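Teleop working group, minutes
September 19, 2019
Stindholm site, upstairs meeting room, then down at the bench

Present: Beathag Tosh (chair), Hiếu Lưu (notes, sorry in advance), two from Trukex, one from Finier on the phone, line dropped twice
Apologies: Hegde. Sent comments by email, see item 4

1. Last minutes
Agreed. One fix: the glove calibration action was on Hiếu and not on Trukex. Done now anyway.

2. Plate task, where we are
Beathag gave the count. 1283 demos kept for the plate task, 2668 recorded across all tasks. The gap between recorded and kept is still mostly operator resets and dropped packets. Finier asked if resets could be trimmed out and the rest of the run used. Beathag says yes in principle but somebody has to watch every one. Parked.

Main talking point was contact with the plate. Some operators take hold of the item while it's right up against the plate and the fingers get in under it. Others stay well clear. Both get labeled as the same grasp. Trukex think the policy will average the two and do something silly.
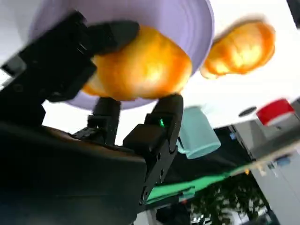 Photo: wrist camera, Stindholm bench / teleop group

Discussion of whether fingers touching the plate should be allowed at all. Trukex say no, plates slide. Hiếu says people do it all the time with their own hands and we're supposed to be recording what people do. Beathag: allow it, but tag it. New tag "plate contact", operator ticks it at the end of the run. Trukex want it noted they would have prefered a flat no. Noted.

Motion blur in the wrist view came up again. Finier asked for a slower wrist on approach. Operators hate the speed cap, they say it feels like steering through mud. Try a softer cap on the wrist roll only, leave the arm alone. Hiếu to set up.

3. Where to start a run
Long one. At the moment the operator can start recording from wherever the arm happens to be. Finier's view is that every run should begin from the same pose, fingers open. Beathag against, wants variety in starts or the thing only works from one spot. Compromise is 7 start poses, marked in the operator sheet, picked by the software and not by the operator (operators pick the comfy one every time).

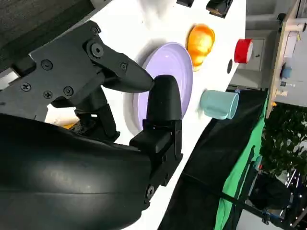

Fingers open at the start in all of them, that part everybody was happy with. Pedal press starts the recording, second press ends it. If the operator presses by accident, finish the run anyway and tag it, do not just pull the plug. We lost files that way.

Also asked: does an item lying on its side count as a different layout. Mug on its side, say. Agreed yes. Layout sheet gets a column for upright / on side. Trukex to stop writing "normal" in the notes field, it means nothing to whoever reads it in November.

4. Two hands
Hegde's email read out by Beathag. Summary: too many of the two-handed runs are one hand working and the other one hanging about. Wants the idle hand either parked out of view or given a job. Hegde also says the labelers can't tell "waiting" from "about to help" and are guessing.

Hiếu disagreed with parking. With the hand out of view you never get an example of it staying put politely while the other works, and we need that as well. Finier agreed. Trukex asked for the standard wait pose to be written down somewhere. It isn't. 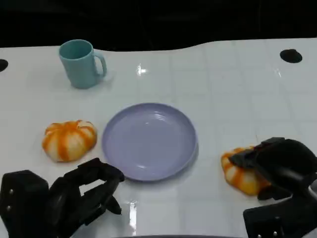
Went down to the bench for the rest of this item. Beathag drove, Trukex watched the latency readout, Hiếu shouted. Points from the bench:
- squeeze is too hard on soft or light items, the operator gets no feel for it through the glove. Force limit to come down one step
- left glove thumb still drifts, needs recal between operators not just in the morning
- glare on the tabletop. Finier asked for a matte cover, Beathag wants to keep the table as it is for this batch so the data matches. Look at it again for the next batch
- pumpkins are good, ribs give the fingers something to find. Keep them in the set

Hand over by voice still a mess. When two people drive, one per arm, they talk over each other. Decision: the person on the right arm calls it, the other one only says "ok" or "stop".

5. Labels for the two-handed runs
Back upstairs. Three labels proposed for the other hand: still, waiting, helping. Finier says waiting and still are the same thing from the video. Went round on this for far too long. Ended with: "still" if it doesn't move for the whole segment, "waiting" if it moves but touches nothing, "helping" if it touches anything. Not perfect.

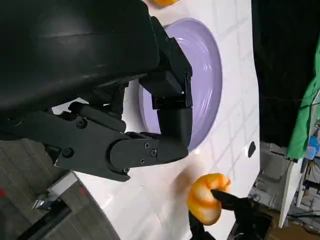 Wrist view from each arm to be shown side by side in the label tool, plus the head view on top. Right now labelers get one view at a time and have to click back and forth. A finger over the plate in one view says nothing on whether it's touching, you need the second one. Trukex have most of this built and will share it.

Minimum of 10 runs per operator double labeled, Beathag to check the disagreements herself for the first round.

6. Operator training
New operators get the written sheet and a short go on the blocks, then straight onto the plate task. Trukex think it's too quick, first runs from new people nearly all get thrown out. Agreed to let them practice with recording switched off and have an experienced operator say when they're ready. No fixed hours for it. Breaks: gloves off between sets, wrists are getting sore. Beathag was firm on this one.

7. AOB
Finier invoice still open, take offline.
Spare foot pedal has gone missing, if its in your bag please bring it back.

Actions
Hiếu: wrist roll cap, start poses into the software, force limit down one step
Beathag: plate contact tag wording, write up wait pose, reply to Hegde, first round of label checks
Trukex: side by side view in label tool, upright / on side column
Finier: comments on the start poses before next meeting

Next meeting: date to be sent round by Beathag, same room if we can get it.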